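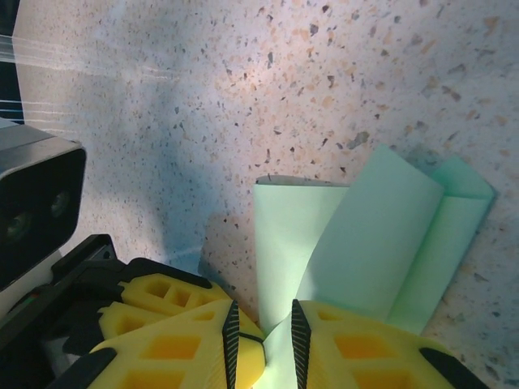

Singers wanted for the Festden winter choir!

We're looking for 100 voices to join us from November, and we'd love yours to be one of them. You don't need to read music or audition. Altos and basses, we're especially short of you (please come!). Rehearsals start at 7 p.m. in the Eberhard hall, with tea at the break. Joining is free, and song sheets are provided. Sign up at the Likaten library desk or just turn up and sing.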